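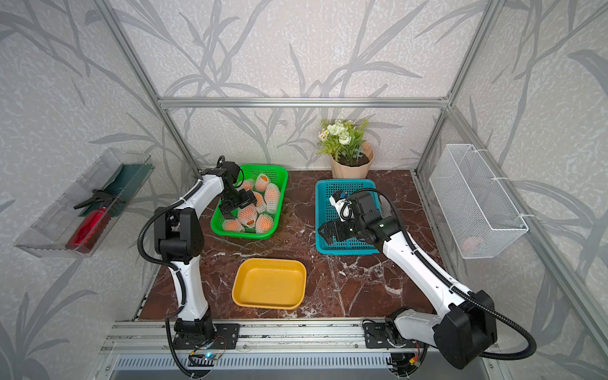 Bench Notes / Hair Care

July, Sunday, a little after 9 in the morning

Coffee first, then the flaxseed gel, because the flaxseed gel is why I came in on a weekend. I've been promising Wendell a version that doesn't flake on low-porosity hair and I am so tired of seeing little white bits on the dark swatches that I've started dreaming about them.

Where we left off: batch C was lovely going on (slippery, clumped the curls nicely, smelled like almost nothing) and then dried down into what I can only call dandruff. Batch D had less gum in it and flaked less, but it also held less, and by the afternoon the swatches looked like they'd slept on a bus. So today's batch E splits the difference and changes the order I put things in.

Batch E, for anyone who wants to repeat it:

Whole brown flaxseed, 30 g
Distilled water, 200 g, plus extra to bring it back up after straining
Glycerin, 3 g
Aloe juice, enough to loosen it at the end (I write this down properly further on, don't yell at me)
Preservative at the usual rate off the supplier sheet

Simmered the seed until it dropped off the spoon in strings and strained it hot through the nylon stocking. I know some of you let it cool first. Please stop! Once it cools it grips the seeds and you end up wringing a stocking like you're milking something, and half the gel stays behind. Hot, it runs straight through. Wear the thick gloves.

The change: glycerin went in while the gel was still warm, then I let it come down to room temperature before the aloe. In C and D I'd dumped everything in together at the end and I have a suspicion the glycerin never got properly spread around. It looked smoother right away, but then every batch looks smooth to me at the bench and I've been fooled before.

Aloe: ended up at 12 g. There, written down.

10:40. Swatches. Used the 3A and 3C bundles, plus the fine 4A one that gives everyone trouble. All washed with the plain clarifying shampoo, no conditioner, so I can't blame the conditioner this time. Raked the gel through soaking wet, scrunched, hung them on the rack by the window with the fan on low. Did a second set with the Cirnard leave-in underneath, which is what people really do at home, and that's where the flaking has been worst. My hunch has been for a while that it's the leave-in and the gel fighting each other and the gel gets all the blame.

Quick way to check that without wasting a swatch: put a dab of each in your palm and rub. If it stays clear and slick, fine. If it turns cottage-cheesy, there's your flakes. Did it with three leave-ins:

Cirnard: balled up a little. Not horribly, but I could feel grit.
Pruven: clear, stayed clear, got almost slicker.
Shojaei (the milk, not the cream): clear at first and then went cloudy after a good long rub. Calling that a maybe.

So at least some of what we've been chasing isn't ours. I would like to have known this two batches ago but never mind.

12:15. Ate lunch in the car with the AC going. Swatches still damp in the middle. The 4A is always the slowest, it holds on to water like a sponge and then feels dry ten minutes later, I don't know how it manages both.

1:50. All dry. Okay!

Gel alone: no flakes on 3A, none on 3C. On the 4A I got a few specks near the tip when I scrunched out the cast, and I had to hold it up to the window to find them. That's miles better than C. The cast is firm, crunchier than I'd like, but it broke up nicely with dry hands and even better with one drop of jojoba.

With Cirnard under: flakes on all three, most on the 4A. Same look as before, so that matches the palm test.

With Pruven under: clean on 3A and 3C, nearly clean on 4A. Softer feel too. I ran out of 3A swatches before I could do the Shojaei on it, so Shojaei only went on the 3C, where it came out fine. I wouldn't lean on that, it's one swatch.

Tried it on my own head also, left side only, because of course I did. My hair is fine and there's a lot less of it than there used to be, and heavy gels just glue it to my scalp. This one let the roots lift if I clipped them while it dried. Right side is yesterday's hair and looks it. I'm told I look like a before-and-after of myself. I'll see how the left side is doing tomorrow and report back, second-day hair is where most of these fall apart.

Hold in humidity: hung one of each in the bathroom with the shower running, door shut. The 3A loosened a bit and kept its shape. The 4A shrank up, which 4A does, but it didn't frizz into a cloud the way D did. I want to do this again in a proper humid box before I believe it. The shower is a mood, not a measurement.

Things I didn't get to:

Xanthan. I had the Plukent jar out on the bench and everything, meant to try a pinch of it for body, and then the afternoon got away from me. Whoever does it next, wet it out in the glycerin first or it'll go to fish eyes on you.

Shelf check. E is in two jars, one in the fridge and one on the shelf by the door, both labeled. Please don't open the shelf one to sniff it. D got opened so many times that I've got no idea what the smell was telling us. Look through the glass if you're curious.

pH strips. We're down to the end of the roll and the colors on the card have faded, so I took a reading and don't trust it. New ones needed before the next batch, and I'd like the narrow range kind this time.

Wendell Van Dusen, if you're reading this before I catch you: I've left a 100 g jar in your cubby for your sister. Tell her a small amount, on soaking wet hair, much wetter than she thinks, and no leave-in the first time so we get a fair look at it. After that she can layer whatever she wants as long as she does the palm rub first. And ask her to clip her roots, she was complaining about flat on top.

Next batch (F): same as E, a touch less seed to take the crunch down, and the 4A swatches in triplicate so I'm not squinting at one bundle in a window. Need to order more 3A as well.

4:30, rack wiped down, stocking in the trash, going home.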